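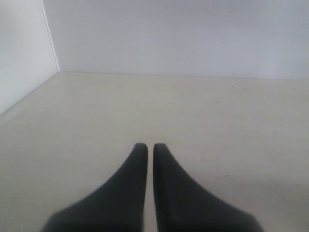

Treasa Kinsella
Workshop and flooring editor

Pale smooth floors show wear later than dark ones but show residue sooner. Most of the dullness readers write in about is dried detergent left by mopping with too strong a mix. The method below is for sealed floors in beige, cream or light grey. It does not suit bare timber or unsealed stone.

Clear the floor fully before starting. Moving a stool from one side to the other halfway through leaves a line where the two cleaned areas meet.

Dry stage. Vacuum with the brush head, beater bar off. Work from the far wall towards the door, overlapping each pass by 80 mm. Grit that stays down at this stage becomes an abrasive under the mop.

Wet stage. Use warm water and a neutral cleaner at the dilution on the bottle. Wring the mop until it stops dripping. Change the water when you can no longer see the bottom of the bucket. Skirting edges are done by hand with a folded cloth.

Rinse stage. Plain water, clean mop head. Two rinses if the floor has been over-soaped in the past. Leave for three hours before putting furniture back.

Testing for residue. Wipe a patch 300 mm square with a white cloth dampened in plain water. If the cloth feels slippery, rinse again. Do the test in daylight, with the lamp off, as warm bulbs hide a grey film on a cream floor.

Scuffs. Try a dry microfibre cloth, then a soft pencil eraser. Melamine sponges take the sheen off many finishes and the dull spot is permanent.

Felt pads under chair legs collect grit. Replace them each June, or when they have gone hard.

Comments (3)

Moll: Does this hold for painted concrete? Mine is in a garage.

Treasa Kinsella: If the paint is sound, yes. Skip the eraser.

dunstan_k: Second rinse sorted ours. Years of pine cleaner came up.

Related
Getting candle wax off a sealed floor
Mop heads: flat, string and sponge compared
Filling small chips in a pale finish
Storing buckets in a narrow cupboard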